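The Ollport grip fault

The Ollport grip fault was an error in the control software of Jerkex, a two-armed household robot developed by the firm Pappas. It caused the robot to report that it was holding an object when its fingers had closed on nothing, or had let the object slip. The fault takes its name from Ollport, the simulated garden in which it was found and later studied.

Background

Jerkex was trained for small outdoor jobs, such as picking things up and setting them down, in the simulator Plorik before any of its software was passed to a real machine. Ollport was one of the more popular settings among the team, partly because round and awkward objects could be placed on its stone floor and left there for the robot to deal with as best it could.

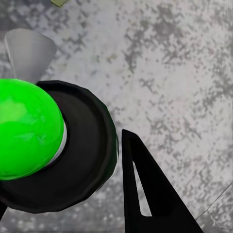
A green ball and a black gripper finger in simulation.

Discovery

The fault came to light in August, when Wafula Mwaipopo was patiently reading through the records of 1,983 trial runs and noticed that 279 of them had been marked as successful although the object had never left the ground. He passed these to his colleague Iraklis Tzavaras, who repeated 102 of them by hand and found the same thing – the robot lifted an empty gripper, carried it across with great care and opened it over the target.

Cause

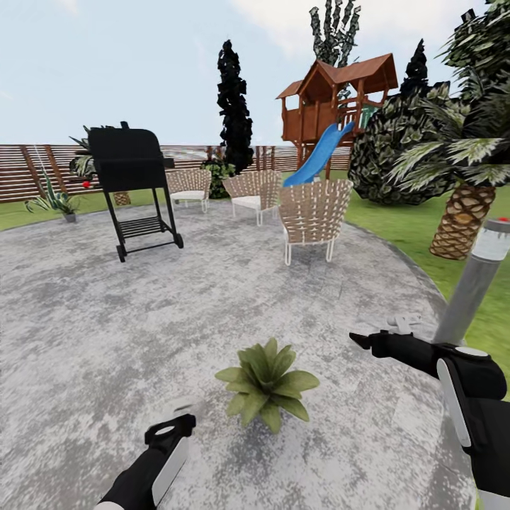

Jerkex judged its grip from the position of its finger motors alone, and a pair of fingers that stopped a little early was taken to have met something solid. Stiffness in the simulated joints could produce just the same reading. Thin objects made matters a good deal worse, and a small flat piece like the white one at the tip of the right gripper left so narrow a gap between the fingers that a true hold and a false one could hardly be told apart. Larger objects were affected less often, though a ball gripped too far from its middle could still roll away unnoticed.

Safety and correction

The worry was chiefly about what might follow a false report. A robot that believes its hand is full may swing the arm widely to keep its load clear of obstacles, and may do so close to a person. Pappas held back the release while a second check was added, comparing the motor reading with the camera view before and after each lift. The revised software was put through 500 further runs, and the remaining false reports were traced to objects hidden behind the robot's own wrist.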